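About us

Hello, and thanks for wandering over to this page! I'm the person who usually answers the phone at Hondavitz, so if you've rung us and heard a tap running in the background, it was me you were talking to.

We're a small bathroom and washroom business. We plan and fit basins, vanity units, taps, shelves and mirrors, mostly in places where somebody has already told the customer it can't be done. Box rooms, the space under the stairs, a corner of a studio, the back end of a café. There are two of us full time, plus a plumber and a tiler we've worked with for years and would be lost without.

I started out selling kitchens, and I liked the drawings far more than the selling. Then a friend asked me to sort out her downstairs loo (tiny, freezing, a door that hit your knees) and I spent a whole June on it, evenings included. I loved every minute. She told her sister, her sister told the people at work, and by the following spring I had a van and a name on the side of it. We've now done 158 rooms. I keep a folder with a page for each one, and yes, the downstairs loo is still at the front.

What we like best is a vanity unit with proper drawers. People come in wanting a pedestal basin, then they tell me where they keep the toothpaste and the spare soap and the hairdryer, and we end up talking about drawers for half an hour. Our favourite arrangement is the white unit with two drawers, a small dark knob on each, and a plain white basin on top. The tap is chrome and it goes with everything. It's easy to wipe down and it doesn't shout at you first thing in the morning.

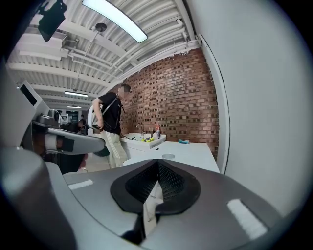

Over by the sink.

I should say something about the brick. When I first saw red brick on a curve I thought, well, there goes any hope of pushing furniture flat against it. A straight-backed unit on a round wall leaves you with a gap, and gaps collect hair grips and cotton buds and, in one house I won't name, a whole flannel. You can scribe a back panel to follow the curve, or bring the unit forward a touch and fit a shelf behind, or simply choose a narrower one and live with a sliver either side. I've done all three. The scribed panel takes longest and I always grumble while I'm cutting it, but I do think it looks the nicest.

White against red brick is a combination I never get tired of. A white basin, a white table, pale tiles on the floor — it keeps things light without hiding the brick, which would be a crime. If you've got bare brick near a basin, do talk to us about sealing it before anything goes in. It's a dull job and it makes such a difference to how it cleans.

We're also great believers in having a table in or near a washroom if there's space for one. It sounds odd, I know! But a sink is always where things get put down. Mugs, keys, phone chargers, the bag you came in with, the tin of something you meant to take out to the shed. Give people a good flat surface a few steps away and the edge of the basin has half a chance. I like a glossy white top for this, as a damp cloth does the whole thing in one go.
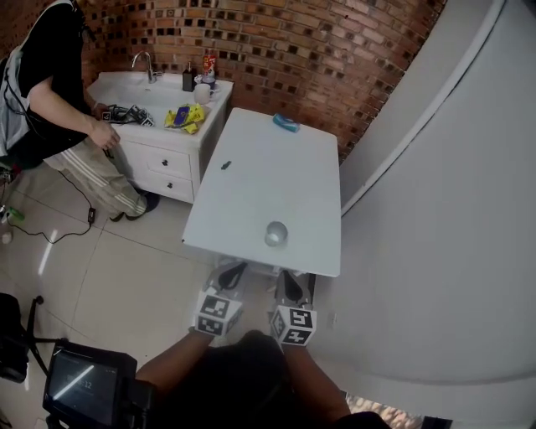

The other thing I always ask about is what happens at the sink on an ordinary day. A family getting three children out of the door needs something quite different from a workshop where people rinse a cup and wash their hands a lot. In a shared place I'd go for the biggest basin you can squeeze in, a soap dispenser that stays put, and drawers near enough that things really do get put away. At home you can please yourself a bit more.

Our ranges have names, as everybody's seem to. Stania is the plain white one. Kaimal is the same size with an open shelf instead of the lower drawer, good for towels. Kastex is our heavier unit for shared washrooms, and it's the one I'd pick for anywhere with boots.

On money, I'd sooner be straight with you here than have you worry about it. Small jobs start at £3000, fitted, with the old suite taken away. Moving pipes costs extra and I'll tell you how much before we lift a single tile. I come and measure up myself, I bring my own tape and biscuits, and I draw everything by hand first (the computer version follows, it's just that I think better with a pencil).

If you'd like a chat, ring in the morning if you can. I'm usually out measuring after two.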